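Week 6 notes: Writing condolences when the person is well known

Hi all, these are my notes from the session, tidied up a bit for those of you who were away (there was a cold going round, I gather). Bring your drafts next time, even the awful ones. I like the awful ones!

We started with the question Nhàn Bùi put to me by email: why would a family in public life want to hear from strangers at all? It's a fair thing to ask. When a premier loses a husband, or a mayor loses a daughter, the office gets flowers, cards, emails, drawings by school kids, and a fair few letters that are really about something else. Somebody opens every one. I did that job for a while in the electorate office at Stolldale, years ago now, and it changed how I write to people.

The case we used was the Doãn family, whose son died in May while his mother was still the sitting member for Rillia. Her office put up a short statement in the early evening and an online condolence book the next morning. By the end of the first week the book had 600 entries. I've read the lot. Most are lovely, a good many are clumsy, and a handful should never have been sent.

Where a message can go

You've usually got a few choices, and the family will often tell you which they'd like. Read the statement right to the bottom before you do anything, as the instructions tend to be in the last paragraph where people have stopped reading.

The condolence book, paper or online. Paper ones sit in a town hall or library foyer with a pen on a string, and you'll have a queue behind you, so work out your sentence while you wait. Online ones are often public. Assume your name will show.

A card or letter to the office. Slower, but these get kept. Parliamentary mail gets screened, so don't tuck in anything lumpy (a student once asked me about posting a candle, and please don't).

A donation. If the family names a charity, use that one. If they don't name one, you can still give quietly to something sensible, but I wouldn't write to tell them how much.

A comment under a news story. I'd skip it. The family probably won't see it, and what's sitting next to it may be dreadful.

How long should it be?

Short. I know I say this about everything, but here I mean it more than usual. My rule for a book entry is 50 words at the most, and you can do it in a lot less. A letter can run to a page if you knew the person. If you didn't, half a page is heaps.

Of the Doãn entries, we picked out 81 to read aloud in pairs, and the ones people wanted to hear again were nearly all a line or two. One just said, "He taught my boy to swim. We are so sorry." You could hear the room go quiet after that one.

What to put in it

Use the name of the person who died. You'd be amazed how many messages to public figures don't, and only talk about the famous parent. He was a person with his own job and his own friends, so write his name and spell it properly. With Doãn, take the trouble over the marks. If your keyboard won't do them, copy and paste from the family's statement.

Say you're sorry, in whatever words you'd use across a kitchen table. "I'm so sorry" is fine. "Please accept my sincerest condolences at this most difficult time" is also fine, I suppose, but it sounds like a bank.

If you have a memory, give it, small as it is. If you don't, leave it there. Please don't make one up or stretch one!

What to leave out

Your vote. It doesn't matter whether you voted for her or against her, and "although I have never agreed with your politics" is the phrase I'd most like to strike from the language. People think it sounds generous. Try reading it as the mother.

Your own loss, mostly. One sentence can be a kindness ("I lost my brother and I'm thinking of you"). Three paragraphs turns the letter around so she has to comfort you.

Religion, unless you know it's shared. Saying you'll pray for them is generally taken well. Explaining where he's gone is riskier.

Questions about the illness or the funeral. And anything beginning with "at least".

A note on organisations

A few of you will end up writing these for a workplace or a council, so we looked at the one from Trirside, the transport people. It ran to four paragraphs and didn't get to the death until the second. It mentioned their new depot! I don't think anyone meant badly. I'd guess it went through too many hands and each one added something. If you're drafting for a boss, write it as a letter from one human being, get one other person to check the names, and send it the same day if you possibly can. Leave the logo small.

On timing generally, early is good and late is still good. Somebody asked whether two months was too late and I said no, not at all. The mail drops off very quickly after the funeral and a card that turns up in the quiet stretch can mean a great deal. I'd only change the opening a little, something like "I've been thinking of you since I heard".

For next time

Write 2 messages to the Doãn family, one for the public book and one as a private letter to the office. In the first you're a stranger from the other end of the state. In the second you worked with the son for some years and didn't always get on with him (that's the hard one, so start early). Handwrite the letter if you can manage it. Crossings-out are welcome, and we'll talk about whether you'd leave them in.

Also have a look at the condolence motions in any Hansard you like, state or federal, and bring one speech you thought worked. Mark the sentence where you started to believe the speaker. 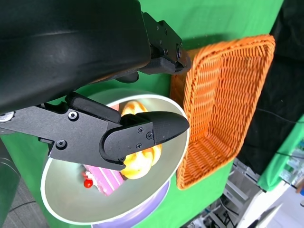 Toy food on a round plate, with an orange wicker basket.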